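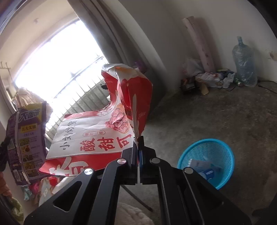

손잡이형 그리퍼로 비닐봉지나 종이봉투를 집을 때 힘은 얼마나 주어야 하나요?

봉지 가장자리가 미끄러지지 않을 만큼만 주면 됩니다. 손잡이를 끝까지 당기지 말고, 패드가 맞닿은 뒤 조금만 더 당기세요.

8월 | 글 Luana Tavares, Grudolix 로봇 동아리
인쇄하기 | 이메일로 보내기

이번 학기 과제는 방 정리 동작을 녹화해서 Makolden 대회용 학습 데이터로 만드는 것입니다. 컵이나 상자는 대부분 금방 익숙해지는데 봉지류에서 시간이 많이 걸립니다. 작년에 모은 1252개 녹화 중 봉지 동작을 골라 다시 보면서 정리한 순서입니다.

1. 시작 전에 손가락을 끝까지 벌렸다가 닫아 봅니다. 걸리는 느낌이 있으면 관절 핀부터 확인합니다. 패드에 묻은 기름이나 가루는 마른 천으로 닦습니다.

2. 녹화 버튼을 누르고 2초 동안 가만히 있습니다. 이 구간이 없으면 Ravn 변환 프로그램이 시작점을 잘못 잡습니다.

3. 봉지에 천천히 다가갑니다. 가운데를 누르면 내용물이나 공기 때문에 밀려나므로 접힌 모서리나 봉합선 쪽을 노립니다. 납작하게 펴진 봉지는 한쪽 끝을 살짝 밀어 주름을 세운 다음 그 주름을 집습니다. 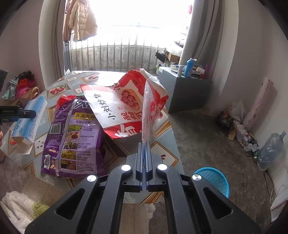
투명한 비닐은 더 까다롭습니다. 손으로는 잡았다고 느껴도 한 겹만 물린 경우가 있으니, 들어 올리기 전에 손목을 조금 당겨 보세요. 빠지면 그 자리에서 다시 집어도 됩니다. 다시 집는 동작은 지우지 않고 그대로 둡니다.

4. 수직으로 한 뼘쯤 들어 올리고 잠깐 멈춥니다. 옮길 때는 손목을 돌리지 않습니다. Frida Kirkegaard 선배 조는 여기서 속도를 너무 내서 녹화 17개를 다시 했습니다.

5. 놓을 곳 바로 위까지 내린 뒤 손가락을 벌립니다. 높은 데서 떨어뜨린 녹화는 '낙하' 표시를 붙여 따로 저장합니다.

두 사람이 같이 할 때는 누가 먼저 움직일지 말로 정합니다. 그리퍼끼리 부딪히면 위치 추적이 튀고, 그 뒤의 기록은 쓰기 어렵습니다. 한 번의 녹화는 최대 95초로 맞춰 주세요. 길어지면 끊고 새로 시작합니다.

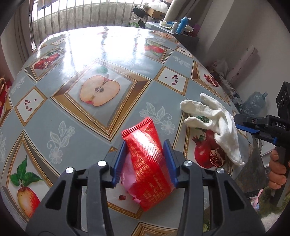

파란 손가락으로 빨간 과자 봉지를 집은 모습

파일 이름은 조 번호, 물건 종류, 순번 순으로 적고 Grureck 공유 폴더에 올립니다. 폴더 권한이 없으면 Pacita Maglaya에게 메일을 보내세요. 배터리는 빼서 충전기에 꽂아 두고 갑니다.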